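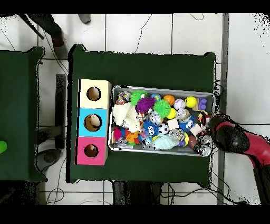 P. Srivastava

Sorting boxes for small toys are usually specified by colour. Each compartment gets a different face, a round hole is cut in it, and the household is expected to work out the rest. I think colour is the wrong variable. The hole matters more, and so does the tray the toys are kept in.

Consider a box with three compartments, cream at the top, cyan in the middle and magenta at the bottom. A tray of mixed toys does not divide along those lines. A spiky rubber ball may be lime green or purple, and neither colour has a compartment. A ball speckled with sprinkles has no single colour at all. The child has to invent a rule, and the rule will have changed by Friday.

Sorting by surface works better. Hard balls go in one compartment, spiky rubber in the second, and anything fuzzy in the third. The categories can be checked by touch, and they also separate items that are cleaned differently. A fluffy cloth toy should not be stored with rubber in any case, as it picks up whatever the rubber has picked up.

The round hole imposes its own limit. A ball passes through it in any orientation. A jointed or star-shaped toy has to be turned, and a large soft one has to be compressed. I would keep cloth toys out of the box altogether and give them an open basket.

As for the tray, a shallow one with a raised rim is correct. Depth hides stock. The fault is nearly always overfilling: once toys lie on top of one another, the small ones are found last or not at all. My own limit is 24 items per tray, with 14 for children who are new to the task. The surplus goes in a cupboard and is exchanged each month.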